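Last updated: May
Filed under: Student Projects / Lab Equipment / Planning

Equipment plan for the towel handling project – group report

Our part of the project was the money. The other group at Dillbridge wrote the task list, we had to work out what to buy, what to borrow and what to leave for next year. Budget limit $2,000, no extensions.

Starting point: one hand-held gripper, already in the lab. The task list wants two people working at the same time, so one is not enough. Asked for quotes from Derkton and Imrie. Derkton came in lower on the gripper body but charges for finger pieces separately. Imrie includes them. Once you add spare fingers the gap is $56, in Imrie's favor.

We also tried the existing gripper on cloth before commiting to anything. Soft bulky stuff was the worry – a thin finger is fine on a box, less clear on a towel.

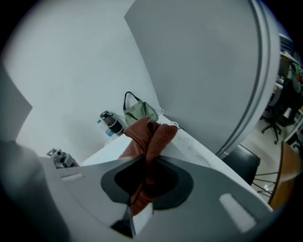

Fig. 1. Brown terry-cloth towel held in the gripper at the edge of the white desk.

Terry cloth bunches up a lot, so we dropped the wide finger option from the order. More spares of the thin ones instead. Cable ties and a second desk clamp added as well, small money.

Storage: Riltel shelf bins, $282 for the set. Felt like too much at first but the bins we have now are full and parts go missing. Kept it in. Could be cut if the gripper price goes up before the order is placed.

Not buying: a new desk (the white one is okay), extra chairs, a second laptop. Laptop can be borrowed from the department for 3 weeks at a time, needs a form signed. Somebody has to remeber to renew it.

Open items
– shipping from Imrie not confirmed, quote says "to be advised"
– warranty on finger pieces, does wear count?
– towels, we want a few different weights, cheap, buy local
– who signs for the delivery during exam week

If shipping is high we go back to Derkton and order fewer spares. Final order sheet goes in with the appendix, prices as quoted, tax not included.

4 comments | 11 shares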